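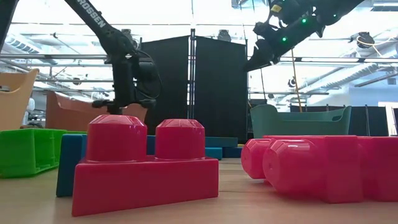 Our district's robotics club has been asked to choose between two plans for next year, and I think it's about to choose the wrong one. I teach the club at Ultholm High two afternoons a week. The first plan puts nearly all of our money into the spring arena competition. The second keeps the block sorting project going for a full year, with students using two arms to put toy blocks into bins by color. Most parents favor the arena. I favor the blocks.

I understand the appeal of the arena. There is a crowd, a scoreboard, and a bus trip to Woria. Students who would never sign up for a math club will stay until eight at night to fix a drivetrain. I have taken teams there for years and plan to go again. But a match is short, and the robot needs to work only a few times. If it breaks afterward, the students pack it up and go home. They learn how to get ready for an event, and that has value. They don't learn much about making a machine do the same job well all month.

Sorting blocks looks like a job for a toddler, and that is the usual complaint. At the last parent meeting I was asked why high school students were spending a semester on something a three-year-old can do. It's a fair question. A three-year-old can do it because she has fingers that feel the block slip and eyes that adjust when a lamp is turned on. Our students have to work out each of those things for themselves. A block standing on its long side needs a different approach from the same block tipped over. Two blocks lying against each other leave no room for the fingers. Shiny plastic throws a highlight that the software may take for a different color. A red block and an orange bin are easy for a person to tell apart and harder for a program written by a sophomore.

Last fall the students ran 762 pick attempts and wrote down the result of every one. In the first week they were pleased with a success rate of 30 percent. By December they had it at 80, and they were less pleased, because by then they knew exactly which blocks they were missing. One group spent most of November on a single kind of failure, where the gripper closed on a stud and the block turned as it was lifted. They tried slower closing, then a lower grip, then gripping across the body of the block. The lower grip worked best. It will never win a trophy, but I would put that log in front of any employer in the county.

There is also the matter of who gets to take part. On an arena team of 12, four students drive and build, and the rest hold the clipboard, cut the banner, or wait. With the blocks, everyone takes a turn at the arms. A student who is nervous about power tools can operate on her first afternoon. Students who had never spoken in my class argued about whether a block leaning on the rim of a bin should count. (We decided it should not.)

The cost argument is weaker than it sounds. Yes, the arms are expensive, but they are already paid for through the Adeyemi grant, and they will be there whether we use them or not. The bins and blocks cost less than one set of competition wheels. What the second plan needs is time on the schedule, 90 minutes per session instead of an hour, and a room that doesn't have to be cleared after every meeting.

I would not cancel the arena season. I would send a smaller team, under the Finik name the students picked years ago, and let the others keep working on the blocks through May. The board votes next month. Before then, I'd ask its members to come by for one session, take the controls, and try to put ten blocks in the right bins.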